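What an Open Day Should Measure

08/11/2024

Most robotics open days are built around the finished motion. A visitor stands behind a rope, an arm picks up a part, the part lands where it should, and the host announces a success rate. I have sat through enough of these to distrust the number before I hear it. The open day at Skomum was organized differently, and I think other labs should copy the arrangement, with one correction.

Skomum spent the first half of the visit on data collection. An operator works at a table with a gripper in each hand and performs household tasks directly, with no arm in the loop. The position of each gripper is recovered from printed markers, and the recordings train a policy that later runs on a pair of Benitz arms in the next room. We were told that 326 demonstrations had been kept for the table-clearing task out of some 400 recorded. The rejected ones were discussed openly: lost marker tracking, a grip that closed too early, an operator who hesitated long enough that the policy would have learned the hesitation.

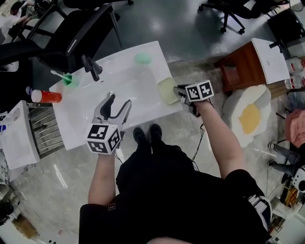

That discard figure was the most useful piece of information I took home. It tells a prospective buyer what a new task will cost in labor, and it can be checked against the logs. A success rate on a rehearsed task tells the buyer very little. Tronier, whose showroom I visited in August, quoted a high one and could not say how many recordings stood behind it.

There is a fair objection. Collection is slow to watch, and a general audience came to see machines move by themselves. Several people in my group left for the coffee area before the first half ended. I would still keep the order as it is. Anyone who has watched a person repeat the same reach with a slightly different wrist angle understands why the arm in the next room fails when a cup is turned the wrong way. Without that context the failure looks random.

The correction concerns the operators. Skomum uses 2 of them for this task, and both are experienced. The host treated this as a strength. I consider it an unreported variable. Chatzigeorgiou, a smaller integrator, lets visitors record a few demonstrations and then shows how many pass its filter. On my visit there the pass rate for untrained hands was 66 percent – a poor number, and a far better guide to what happens when a customer's own staff take over the work.

A lab that publishes both figures, expert and novice, next to the autonomous success rate would give visitors enough to make a purchasing decision. The measurement requires a spare pair of grippers and an hour of table time. I have asked Skomum to include it in the next program.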